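Branura Bench Handler
Listed under: Lab equipment > Plate handling > Benchtop
Reviewed by Jong-dae Cho
Updated 2 July 2020

The Bench Handler moves microplates and tube racks between fixed positions on a lab bench. It is sold by Branura as a way to "give your staff their day back." We ran one at our Jasville site for 10 weeks before agreeing to list it, and the staff would like a word about that slogan.

What you get

One arm with a two-finger gripper, a controller, a set of plate holders and a license for the planning software, called Madar. The software lets you lay out the bench on screen and rehearse a run before anything real moves. Plate holders are sold in sets of 6. The pegboard back wall is extra, and so is the install visit.

What it does well

It puts a plate down in the same spot every time. It doesn't mind the two in the morning time point. If your work is the same transfer, over and over, between positions that never change, it will do that and you can go home. Two of our techs had sore wrists from long days of plate stacking and both say it helped. I'll give it that without an argument.

What changes for the people

Less than the brochure says, and in different places. The brochure has a chart showing hours saved. It leaves out the hours that come back in another form: loading the holders, checking the lids, clearing a stopped run, and finding out why it stopped. In our first month the job of "plate handling" became the job of "watching plate handling," which most people liked less. By May it had settled down and the techs were leaving it alone for longer stretches, but one of them now spends a good part of her week in Madar and her job title hasn't caught up. Neither has her pay.

Ask about this before you buy. Who will own the layouts? Who gets the call when a run stops overnight? Branura's sales team will tell you anyone can do it after a morning of training. Our night shift had the morning of training. They still call the same person.

About the rehearsal software

Madar is the best part of the package and also the part I trust least. A layout that runs clean on screen is a good start. It doesn't know that your bench has a slight lean, or that somebody pushed a rack in crooked before lunch. Check every position by hand the first time, and again after anyone cleans the bench. Shadows can be turned on in the view, which helps you judge height, though a dark rack gets hard to read with them on.

Compatibility

Works with standard microplates and with most square-well racks. The Oh tube adapter fits but has to be taught as a custom part. Tall tubes need the longer fingers.

Price and ordering

Part number 2479. Extra holder sets are $174 each. Ask for the install visit to be written into the quote. Returns are accepted on unopened holders only, and the software license can't be moved to another site.

Questions about this listing go to the equipment desk, which will forward them to me.
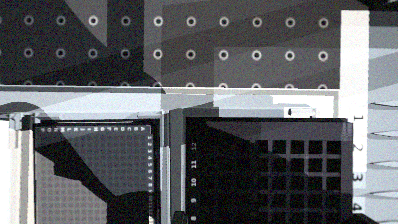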